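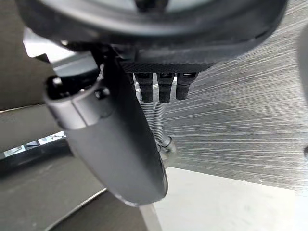

Black is the most common finish in the modern household and probably the least examined. It covers radios, stoves, luggage handles, door hardware and the backs of nearly all things that plug into a wall. A buyer may spend an afternoon choosing among greens and never ask what the black ones are made of or how they will look in ten years. Yet black is a demanding surface. On a curved charcoal-black housing, even a matte one, soft scuffs are easy to see, and a faint sheen appears where light catches the curve. A white object of the same age and shape might pass for new across a room. Dark finishes keep a plainer record of handling, and for that reason they have become a serious subject for the people who look after collections of ordinary manufactured goods.

The Fernley Museum of Household Design holds 323 objects cataloged simply as "black, various." The phrase was adopted by an early registrar and has survived several revisions of the catalog. It takes in japanned trays, enameled irons, molded telephones, camera cases, a waffle maker, two typewriters and a large group of kitchen scales. Until recently these objects were stored according to use. The scales stood with the scales and the trays with the trays, and no one had occasion to look at the finishes together.

That changed when Mireille Twal, the museum's curator of materials, began preparing the exhibition now open in the east galleries. Her first request was that the objects be brought out and placed on one long run of tables, under daylight, without labels.

"We had been using one word for a great many things," Ms. Twal said. "There were blacks that leaned brown, blacks that leaned blue, and several that had been green for years without our noticing. A visitor would have seen it at once. We were reading the catalog."

From soot to the showroom

The oldest black colorants are also among the simplest. Soot gathered from burning oil or resin gives lampblack, a fine and strong pigment with a slightly cool cast. Charred bone gives a warmer black that painters have valued for centuries. Both were cheap, and both could be made nearly anywhere. The difficulty lay in holding them to a surface that would be touched, washed and knocked about.

European workshops of the seventeenth and eighteenth centuries, admiring the lacquer that arrived by sea from East Asia, answered with japanning. Coats of dark varnish were laid over wood or metal, hardened with heat where the material allowed it, and rubbed smooth between applications. The result was glossy, deep and reasonably tough. It suited trays and tea caddies, and in time it suited the products of industry as well. Sewing machines were japanned, as were many early typewriters, often with gilt lines added so that a heavy machine might sit in a parlor without giving offense.

Gloss was the point of such work. A high shine showed that many coats had been applied and that someone had been paid to rub them down. Dull black belonged to the stove, the grate and the tool. Households understood the difference without being taught it, and manufacturers priced their goods to match.

The museum's japanned pieces come largely from the Bùi bequest, received from a family that traded in secondhand kitchen goods for three generations. The family kept what it could not sell, and what it could not sell was generally worn. Ms. Twal regards this as the great merit of the bequest. Perfect trays are plentiful in public collections. Trays showing the print of a particular teapot, set down in the same place every morning, are scarce.
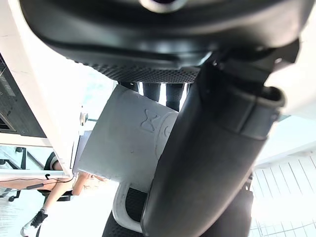 The bequest also includes the family's stock books, which record condition in a small private vocabulary. A tray described as "gone soft" had lost its shine through cleaning. One marked "gone brown" had stood near a window. "Honest" meant scratched but not repaired. The museum has adopted none of these terms officially, although staff members have been heard to use them.

The turn toward matte

The preference for dull finishes on expensive objects is a fairly recent development, and its sources are mixed. Scientific and optical instruments had long been blackened inside to control stray light, and often outside as well. Photographers grew used to equipment that did not call attention to itself. By the later twentieth century a low-luster black had come to suggest precision, and makers of audio equipment, desk lamps and kitchen appliances took it up with enthusiasm. Where a polished surface had once spoken of labor, a flat one now spoke of seriousness.

The methods differed from those of the japanning shop. Some black parts are molded in plastic colored throughout, often with carbon black, so that a scratch exposes more of the same. Others are coated with powder and baked. Aluminum may be anodized and dyed. A matte effect is commonly obtained by giving the surface a fine texture, which scatters light in many directions. The texture is small enough that most owners think of it as a color.

It is this texture that causes trouble later on. Where a hand falls repeatedly, the high points are gradually worn down and the surface begins to reflect like a polished one. Skin oils fill the low points and add to the effect. Conservators call the result burnishing. It appears on the keys of a keyboard, on the grip of a hair dryer and along the front edge of a refrigerator handle, and it can't be cleaned away, as nothing has been added that a cloth might remove.

Krum Petek has studied burnishing for most of his career. He directs the surface laboratory at Stastari, a private conservation practice that advises the museum, and he trained first as a furniture finisher. His standard test is modest. A sample panel is rubbed 700 times with a cotton pad under a fixed weight, turned 90 degrees, and rubbed again. The panel is then compared with an untouched one beneath a single lamp.

"Owners often bring us an object and ask that the shine be taken off," Mr. Petek said. "We explain that we would have to roughen it, and that the roughness would be ours. Most of them take it home as it is. I think that is usually the right decision."

His laboratory does accept some repairs. A japanned surface that is lifting from its metal may be secured with a suitable adhesive, and losses may be toned so that bare metal does not distract the eye. Molded plastics are treated with far greater caution. Many solvents that are harmless to a baked varnish will cloud or soften them, and the damage may not be evident for months.
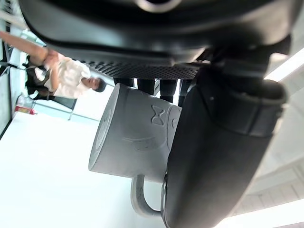

Visitors to the exhibition are asked to consider sheen before they consider color. The first gallery is lit from one side, and the objects are arranged so that dull and bright surfaces stand next to one another. The lesson does not require a museum. Two black parts placed together will often prove quite different on inspection, as when a slightly glossier band wraps a thick matte-black piece and takes a small bright highlight on its upper surface. The eye tends to read such a difference as a difference in material, whether or not that is the case, and designers have made use of the habit for a long time. Ms. Twal has hung a lamp on a movable arm at the end of the room so that visitors may try the effect for themselves.

The second gallery concerns replacement. Its central case holds a kitchen scale from Ivadley, a town once known for its foundry, whose body, weighing pan bracket and adjusting knob were supplied by different makers in different decades. All 3 parts were sold as black. Under the gallery lights the body is brown, the bracket gray and the knob a distinct blue. The scale was in daily use until it entered the collection, and there is no sign in the museum's correspondence that its owners found the mismatch worth mentioning.

Care at home

The museum receives many inquiries about the care of black objects, and its advice is brief. Dust should be removed with a soft, dry brush before any cloth is used, as grit dragged across a dark finish leaves fine lines. A cloth barely dampened with plain water is sufficient for most molded plastics. Abrasive pads should be avoided entirely. Wax is appropriate for some japanned metal and inappropriate for textured surfaces, where it lodges in the recesses and dries white. Strong sunlight will alter many finishes, and an object kept on a windowsill should be turned from time to time if an even appearance is desired.

Those who own a piece of some age are encouraged to photograph it before cleaning it. The laboratory also asks that old touch-up paint be left alone until it has been looked at by someone familiar with the type, for it is sometimes the best surviving evidence of the original color.

The exhibition remains on view through September. The cataloging of the black objects continues in the study room, where the phrase "black, various" is being replaced one entry at a time. Eleven terms have been approved so far. A twelfth, for the trays that have gone brown, is still under discussion.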